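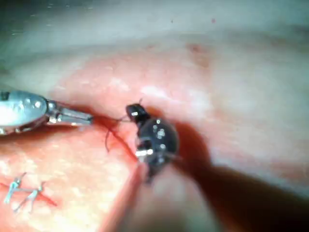
¿Y los puntos me los van a tener que quitar? Lo preguntaba una lectora en los comentarios de enero, y como es la duda que más me llega, empiezo por ahí. Depende del hilo. Los reabsorbibles se deshacen solos dentro del cuerpo, y los que no lo son se quedan o se retiran, según dónde estén. Pídele a tu equipo que te diga cuál te han puesto y apúntalo, que luego se olvida.

¿Por qué se deja tanto hilo suelto mientras se cose?
Porque hace falta para anudar. Con el hilo justo no hay manera de dar las vueltas, y con demasiado se te enreda todo (a mí, practicando con almohadillas de silicona, me pasaba siempre).

¿Todas las suturas son iguales?
¡Qué va! Hay continuas, con un solo hilo que recorre la herida, y de puntos sueltos, cada uno con su nudo. En el cuaderno de Urnano lo conté con dibujos y sigue siendo lo más leído de la página.

¿Cómo se sabe si un punto está bien apretado?
Los bordes tienen que tocarse sin quedar estrangulados. Si aprietas de más, al tejido le llega peor la sangre — y eso no ayuda a cicatrizar.

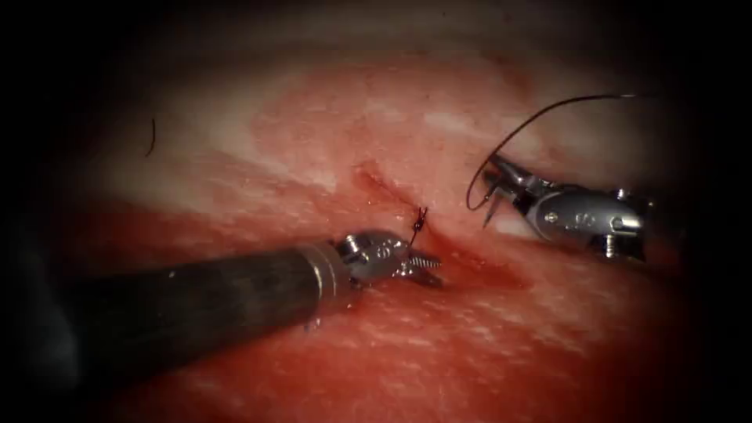
Cuadernos Durnura, n.º 67, pág. 107

¿Por qué quedan cabos cortos encima del nudo?
Si cortas a ras, el nudo se puede soltar. En el punto negro que cruza la incisión se ven bien, apuntando hacia arriba.

¿El hilo negro es mejor?
Mejor no, pero se distingue muy bien sobre el rojo. Yo para aprender lo prefiero.

¿Puedo practicar en casa?
Sí, con material de prácticas y nunca con personas ni animales, claro. Yo empecé con 50 nudos al día y acabé soñando con ellos.

¿Y si noto un punto raro después de operarme?
No tires de él. Si hay fiebre, pus, más dolor o la herida se abre, llama a tu centro ese mismo día, que una página de preguntas no te puede mirar la herida.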